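Print this page | E-mail this article

May 26, 2025
By Nusrat Farooqui

Give the finger pads their own hour

I love a gripper on the day its pads get changed. The fingers close cleanly and a small part stops skating around. So why do so many of us treat that job as something to squeeze in before lunch?

At Estwood we look after a bench of hand-held grippers, and for a long time our pad checks happened whenever somebody complained. Then Aurelio Ibarra, our maintenance lead, put them on a schedule - every 200 hours of use, both fingers, both pads, even if only one looks tired. I argued with him over that last bit. I was wrong, and happily so!

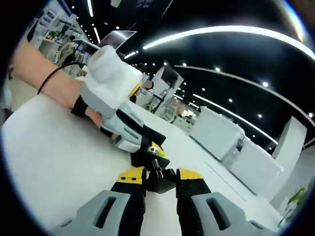
A worn pad next to a fresh one pulls the grip off center, and then people start chasing the fault in the linkage or the software (I once lost 90 minutes that way, with the cover off and screws in a coffee cup). Change them as a pair and you can rule that out before you pick up a screwdriver.

Fasteners deserve the same respect. Look at every bolt, put a paint mark on the ones that tend to creep, and keep spares of the right length in a labeled bag. Check the cables where they bend, too. Waqas Awan thinks I go overboard on cables, and he may have a point, but I sleep well.

What I'd really like is for whoever uses the tool to do this work. You learn how a finger ought to feel when you've fitted it yourself, and you notice much sooner when it drags. We've trained two of our newer operators this way and they now spot play in a joint before I do. Book the hour, clear a good wide table and have a go.

Contact | Copyright 2025 Estwood | Back to top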